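The Year I Learned to Buy Less Spice

My mother kept 12 jars on the shelf over the stove, and that was the whole collection. I own 31 hot sauces, so you can guess which of us is the better cook.

I started thinking about this in May, when I spent a week in Hernau and got talked into visiting the spice shop behind the old post office. It's called Tawfik, it's about as wide as a bus, and you smell it well before you find it (cumin first, then something like warm oranges). Mostafa Benjelloun has run it for years and he will not sell you a big bag of anything. I asked for 500 grams of coriander seed, feeling very professional, and he laughed at me!

"How many people live in your house?" he said. Two, I told him. He gave me 100 grams and told me to come back when it was gone.

I live an ocean away, but I took the point. Back home in Pudgate I pulled everything out of my cupboard and started sniffing. The paprika smelled like a cardboard box. The ground ginger had turned into a brick. I had three open bags of turmeric, all from Benby, the big discount place by the highway, and I couldn't have told you which was oldest.

So out it all went, and I started over with whole seeds and a cheap hand grinder. I toast a spoonful in a dry pan until it smells good, let it cool, grind it, and use it that same night. It adds maybe five minutes to dinner, and my lentils have never been so popular.

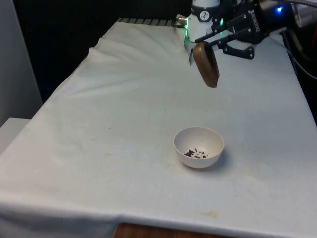 Measuring is where I still go wrong. Mostafa does it all by eye and I swear he's never off, while I get excited and tip in double the cloves. Cloves are not forgiving! My husband ate one very numbing rice pudding without a word and then brushed his teeth twice.

I've got the shelf down to nine jars now, and the coriander is nearly gone. The hot sauces are staying.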